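Skevora Boards > Health & Recovery > Gallbladder surgery, tell me everything

plumcrumble wrote:
So I'm booked in for April! Gallbladder is coming out, keyhole, at the hospital in Erndale. I'm weirdly excited because I have not eaten a french fry in peace since last summer. Give me all your tips. What do I pack, what do I wear, what did you eat the first week? I've already bought the world's ugliest elastic pants and I love them.

kettle_on wrote:
Congrats, you're going to feel so much better! Had mine out 2 years ago and I still get happy walking past a cheese counter. Bring a small pillow for the ride home and put it between your belly and the seat belt. Best tip I ever got. Also peppermint tea for the gas pain, which shows up in your SHOULDER of all places. I thought I'd slept on it funny.

marshgrass wrote:
Seconding the pillow. Walk as soon as they let you, even if it's just to the mailbox and back. I did laps around my kitchen island with a podcast on and felt like a champion.

Not sold on the peppermint though. It gave me heartburn something awful. Ginger was my friend.

kettle_on wrote:
Ha, fair! Peppermint did me a world of good, but ask your nurse, plumcrumble.

plumcrumble wrote:
Pillow is on the list. Does anyone else like to look at this stuff beforehand? My sister says I'm nuts, but I've been reading everything I can find and it makes me calmer. Close-up coming, so scroll fast if you're squeamish.

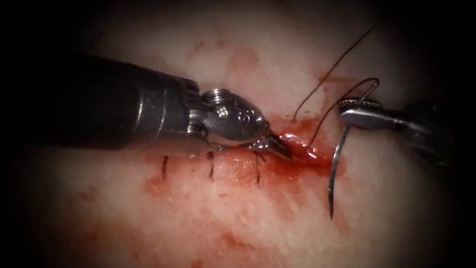 Instrument tips at the edge of a wound. Some blood.

Look how shiny that wrist joint is! I could read about this all day.

oldtimer_bex wrote:
Nope nope nope. I'm the opposite, I wanted to know what time to show up and when I could have toast. Reading ahead just gave me more to chew on at 3 in the morning. Each to their own, but I'd tell a nervous person to stay off the search engine.

marshgrass wrote:
I'm with plumcrumble. I walked in with 7 questions on an index card and the surgeon answered every one. Slept like a baby the night before.

oldtimer_bex wrote:
Questions for the surgeon, yes! Great idea. It's the midnight scrolling I'm against.

dill_pickle_dad wrote:
Food report from my house: broth and crackers at first, then rice, bananas, plain chicken. I got cocky and had pizza on day 2. Do not have pizza on day 2. I was back on it later, no trouble, but wow did I learn. My neighbor went right back to eating whatever she liked, so people really do vary.

plumcrumble wrote:
Pizza noted, lol. You are all wonderful. Making the index card tonight and freezing some soup this weekend. I'll post from the couch in my ugly pants!

COMMENTS (2)

prelport_pam: Loose nightgown instead of pants, trust me! Waistbands rubbed right on my belly button incision.

tansy44: Pants were fine for me, just go a size up. Good luck plumcrumble, save us a french fry!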